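首页 日志 相册 关于我 留言板

搬家之后的第一篇，从杯子说起

2024年1月26日

这篇日志拖了很久。搬到Skondside已经快三个月，纸箱拆得七七八八，剩下最后两个堆在走廊尽头，上面放着换季的被子，每天经过都要侧一下身。朋友们在留言板里催我写新家，我总回答"等收拾好了就写"，后来想想，收拾好这件事大概是没有尽头的，那就不等了，先写。

先交代一下房子。它在一条坡路的半腰，楼下是一家修鞋的铺子，再往下走几步有个小超市，水果比旧家那边贵一点，但是晚上过了八点会打折。房间不大，厨房更小，两个人同时站进去就得商量谁先转身。我妈来看过一次，站在厨房门口看了一会儿，说："这灶台放一口锅，你切菜去哪儿切？"我说去桌上切。她叹了口气，第二天就给我寄来一块可以架在水槽上的砧板。那块砧板后来成了整个厨房里最有用的东西，我每次用都要在心里谢她一遍，电话里倒是一次没说过。（妈，你要是看到了，谢谢。）

今天主要想写杯子。

搬家的时候我才知道自己有多少杯子。旧家的橱柜很深，杯子一层一层往里推，里面的几乎没有再见过天日。打包那天我坐在地上，把它们一个一个拿出来，用旧报纸裹，裹到后来手指全是黑的。有大学时候买的，有单位年会发的，有两只是前室友留下的，还有一只上面印着某个海边小城的名字，我发誓我从来没有去过那里。裹着裹着就不想裹了，改成看，看一只想一会儿，想完了再决定带不带走。那天从下午坐到天黑，最后只装满一个箱子，腿麻得站不起来，扶着冰箱站了好半天。

我平时不算一个爱存东西的人，衣服穿旧了就处理，书看完也常常送人，唯独杯子，总觉得它跟别的东西不一样。你天天把它拿到嘴边，时间长了，它多少有点像认识的人。所以要扔一只杯子的时候，我会有点不好意思。说出来怪可笑的，可我真的跟其中一只说过"对不起啊"，然后把它放进了要送走的那一堆。

要送走的那一堆，后来去了Mota。Mota是旧家附近的一间旧货店，门脸窄，里头却很长，一直通到后院。店主人很和气，收东西不挑，只有一个要求，就是得洗干净。我骑车去了两趟，后座绑着箱子，一路叮叮当当，过减速带的时候心都提起来。到了店里，她把杯子摆成一排，一只一只看杯口有没有缺，看完在本子上记一笔。我站在旁边等，眼睛又往架子上瞟，结果你们大概也猜到了，我送去一箱杯子，又从架子上拿回来一把小茶壶。茶壶的盖子有点松，倒水的时候要用手指按着，可是形状圆圆的，我实在没忍住。

回到新家的厨房。橱柜只有上下两格，上格放碗和盘子，下格给杯子。我起先按大小排，高的在后面，矮的在前面，看起来很整齐，用起来很不顺手，因为我每天早上要用的那只偏偏是高的。后来改成按时间排：早上用的放左边，下午喝茶用的放中间，晚上和客人用的放右边。这样一来高高低低的，关上柜门之前总觉得有点乱，但是闭着眼睛也能拿对。早上没睡醒的人，要的就是这个。

早上那只是白瓷的，把手很粗，冬天能把三根手指都塞进去取暖。我喝咖啡要放很多奶，杯子要是太小，奶就放不下，太大又凉得快，这只刚刚好。杯底有一道细细的裂纹，用了好几年，一直没有漏。每次洗到那道纹我都会看一眼，像看老人家的膝盖，怕它哪天突然不行了。

中间那几只是喝茶的，最常用的是Kamala送的。Kamala Annamalai是我上一份工作的同事，坐我对面，桌上永远有一壶煮好的奶茶。她煮茶的办法很讲究，姜要拍碎，豆蔻要先压开，水滚了下茶叶，再等它滚，然后才加奶，中间不许走开。我跟着学了好几回，每次都忍不住走开，每次都溢得满灶台都是。她离职前送了我两只小杯子，说喝这种茶要用小的，一口一口喝，喝完再添，大杯子喝着喝着就冷了。搬到这边以后，我终于有一次从头到尾守在锅边，没有走开，煮出来的味道跟她的还是不太一样，但已经很像了。我拍了张照片发给她，她回我："姜少了。"

这里顺便把方子记下来，免得下次又忘。牛奶344毫升（别问我为什么是这个数，我那只量杯的刻度磨掉了，这是有一回拿厨房秤和计算器折腾出来的，从此就认定了它），水差不多倒到同一只锅的一半，红茶两勺，姜一块，豆蔻四颗，糖看心情。先煮水和姜，煮到厨房里都是姜味再放茶叶。奶倒进去之后把火调小，拿勺子不停地舀起来再倒下去，舀到颜色变成那种很暖的棕色就行。滤的时候小心，锅沿容易滴得到处都是，我现在都在水槽里滤。

右边那一格，客人用的，问题就来了。

我这里来的客人，有一半是带着孩子的。楼上的小姑娘放学早，妈妈还没下班的时候，会到我这里坐一会儿，写作业，吃饼干，顺便给我讲她们班上谁跟谁不说话了。第一次来，我给她用玻璃杯倒果汁，她两只手捧着，小心得连肩膀都耸起来，喝完马上推得离桌边远远的。我看着都替她累。第二次来还是摔了一只，碎在桌子底下，她吓得脸都白了，我一边扫一边说没关系没关系，扫完又趴在地上拿湿纸巾擦了一遍，后来走路还是踩到一小粒。

从那天起我就在想，家里得有几只摔不坏的杯子。

说来也怪，我以前是有点看不上塑料杯的。总觉得那是野餐用的，是幼儿园用的，是放在浴室里插牙刷的。去Korkeck的家居卖场逛了一圈（就是坐车要坐到终点的那一家，餐厅比卖场热闹），在杯子那一排来来回回走了三遍，最后还是两手空空出来，只买了一包衣架和一个漏斗。不是没有好看的，是好看的都成套卖，六只一套，六种颜色，我只想要其中一种。问店员能不能拆，店员说不能。我点点头，把那一套又放回去，走到收银台还在想那个颜色。

后来我跟Hajnalka抱怨这件事。Hajnalka Lengyel是我搬来之后认识的第一个朋友，住在Stulton那边，坐公车要两趟，可她总说不远。她家里的东西全是彩色的，窗台是黄的，门把手是蓝的，连晾衣夹都分颜色，红的夹袜子，绿的夹毛巾。她听完我说的，一点也没有同情我，反倒问我："你家有什么东西是亮颜色的吗？"我想了半天，说有一瓶洗洁精。她笑得把茶都洒了。

她说人在冬天需要一点颜色，尤其是早上七点天还黑着的时候，你伸手到柜子里，摸到一个亮亮的东西，心情会不一样。我那时候不太信。我的新家从墙到柜子到桌子都是浅的，灰灰白白，我还觉得很高级呢。可是连着下了几天雨以后，我坐在桌前往外看，外面是灰的，回头看屋里，也是灰的，突然就想起她的话来。

所以当我看见那只绿杯子的时候，几乎是马上就喜欢上了。

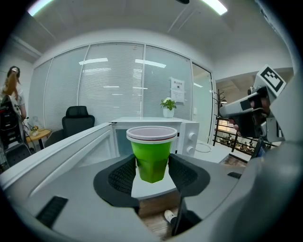

绿杯子，白杯口，杯口下面还有一道细细的红线。

你们看这个绿，是很亮的那种青柠绿，一点都不含蓄。杯身是一面一面的，往下稍微收一点，光落在上面就有了深浅，比光溜溜的圆杯子耐看。我最喜欢的还是那道红线，很细，不留神就错过了，可是一旦看见了，眼睛就老往那里去。绿配红本来很容易俗，中间隔了一圈白，就觉得清清爽爽的，像西瓜。我把这个想法告诉Hajnalka，她说西瓜的红可比这个多多了，我说你别管，我就是觉得像西瓜。

塑料杯有塑料杯的脾气，我这段时间摸索出来几条，写给同样犹豫的人。

第一是轻。轻有轻的好，小孩子拿得动，叠起来搬来搬去也不心疼。可是空着的时候放在窗边，风一吹就跑，所以喝完了最好马上收。第二是别拿来装很烫的东西，刚开的水我是不往里倒的，杯子底下要是没有写明能耐多少度，就老老实实装凉水和果汁。第三是洗的时候用软海绵，千万别用钢丝球，划出印子以后茶渍就住进去了，怎么泡都泡不掉。我从前有一只透明的就是这样毁掉的，最后沦落到阳台上舀土。

有棱有面的杯子，沾了油会比圆的难洗一点，手指顺着棱转一圈，多转几下就好。晾的时候要倒扣，但不要扣死，下面垫一根筷子，留条缝，不然杯口里闷着一圈水汽，第二天闻起来有味道。这个办法是我外婆教的，她用的是竹筷子，我用的是点外卖攒下来的一次性筷子，效果一样。

楼上的小姑娘后来听我讲起绿杯子，第一句话问的是："摔了会碎吗？"我说这种不容易碎。她想了想，说那她下次来要用绿色的，还要我先不要给别人用。我答应了。她又问，那能不能装可可。我说温的可以，烫的不行。她就开始跟我讨价还价，问多温算温，最后定下来，拿手背贴着杯子，数到十不缩手就算温。我觉得这个标准定得比很多说明书都清楚。

右边那一格现在的规矩大致是这样：塑料的放前面，玻璃的放后面，最高的那只花瓶形的实在放不下，挪到冰箱顶上去了。我还贴了张小纸条在柜门里侧，写着"孩子的在前"，主要是给我自己看的，我这个人一忙起来就乱放。纸条贴歪了，懒得重贴。

再说说预算，因为留言里总有人问我布置新家花了多少。我给厨房定的数是1000，包括锅，包括抹布，包括那些买的时候觉得一定会用、结果一次都没用过的小工具（说的就是你，切蛋器）。到今天记账本上写着700，剩下的我想留着换水龙头，现在这个关不太紧，夜里滴滴答答的，我睡前要拿一块布垫在水槽里，让它滴得小声一点。房东说四月会找人来看。我先信着，四月再来汇报。

本来还想写写客厅那盏灯，还有窗帘长了一截、我拿订书机订起来的事，可是写到这里已经很长了，锅里的汤也该关火了。下次写灯。走廊那两个箱子里好像还有一包餐具，我印象中有一把木勺是怎么也找不着的，这周拆一个看看。

对了，有谁知道茶壶盖子松了怎么办吗？我试过在边上缠一圈棉线，倒水的时候会湿，看着也不太干净。有好办法的请在下面留言，先谢谢啦！

上一篇：打包纸箱的第五天 下一篇：暂无

联系我 | 版权所有，转载请先留言 | 返回顶部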